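The toaster went in December, with a smell of hot dust, and I managed without one for longer than I meant to. The kitchen in the Endbridge flat has one double power point near the bench, and the kettle owns half of it. A toaster, a frying pan and a jaffle maker were never all going to fit, so when my sister-in-law upgraded and offered me her three-in-one breakfast maker, I said yes before asking what colour it was.

It's mint green. It does sandwiches on one side and eggs on the other, and I run it on the dining table, where there's room to open the lid properly. I've now used it enough mornings to have an opinion.

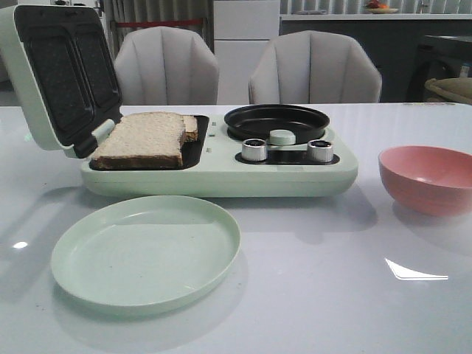 Endbridge, Sep 15, 2018

Two slices of bread to start with, in the press side. The bread is the plain white from the bakery near Clarkia Street, cut by hand, so no two slices come out the same size. The plate is divided into two sections, and a big slice doesn't care about that. If you use supermarket sandwich bread you'll have an easier time of it. I like the bakery loaf and put up with the overlap.

I make mine the same way most mornings. Butter on the outside, a bit of cheddar, tomato if there's one that needs using. Lid down, latch across, and then I leave it alone. Lifting the lid to check is the main thing that goes wrong. The cheese hasn't set, the top slice sticks to the top plate, and you end up with two open sandwiches and a mess. I give it 6 minutes by the clock on the stove. With thicker bread I give it another 2.

The plates are non-stick and so far they've stayed that way. I wipe them with a damp cloth once they've cooled down, and use a soft brush on the pattern. No metal utensils. My brother used a fork on my old jaffle maker and it was never the same again.

The pan side is the part I had doubts about, and I'd still say it's the weaker half. It's a small round pan. It will do an egg, or a couple of mushrooms sliced thin, or reheat a spoonful of beans. It won't do bacon unless you cut the rashers in half, and then it spits onto the sandwich lid, which has to be wiped down as well. I tried a pancake once and it was fine, but making breakfast for four at one pancake a go would take until lunch.

There are two dials on the front and I've learnt to treat them separately. The pan heats up faster than the press on mine, so the sandwich goes on first and the egg goes in when the sandwich is nearly done. Doing both at once gave me cold eggs for a week before I worked that out.

The round green plate came with it, in the same colour as the machine. I wouldn't have bought it, but I use it every day. It's a good size for a sandwich cut in half and the raised rim stops the crumbs going everywhere. The pink bowl doesn't match anything. I use it for cracking eggs into, or for fruit if I'm being good. 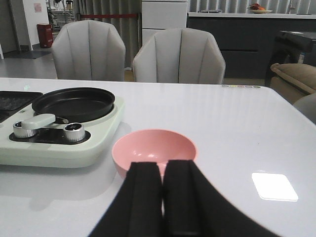 The pink bowl on the dining table, with the pan side of the breakfast maker to the left.

The table itself needs a mention, as people have asked. It's the glossy white one I bought secondhand from Girkora when they cleared out their showroom. It wipes clean very easily and shows every single mark until you do. Crumbs are fine. Butter is not. I keep a cloth within reach and do the table at the same time as the plates, and that takes care of it.

The chairs were a mistake, or at least the colour was. Pale fabric with channels down the back is a lovely thing to look at in a shop. At home, toast crumbs find the channels. I go over them with the brush attachment on the vacuum when I do the floor, and anyone eating something with sauce gets a tea towel.

Iwona Czarnecka left a comment on my last post asking whether I'd buy one of these new. I think it depends on your bench. If you've got room for a proper frying pan on a proper stove, a sandwich press alone will do you, and it will be easier to store. If you're in a small flat or a caravan, or you've got someone at home who wants breakfast before you've finished your coffee, then yes, I would. I'd measure the cupboard first, though. Mine doesn't fit in the one I'd planned, so it lives on top of the fridge – not ideal, but I can reach it.

Next on the list is the bread situation. I'd like to start baking a loaf that fits the press, and I've got my eye on a small square tin at Witkowska. If it's any good I'll put the recipe up here.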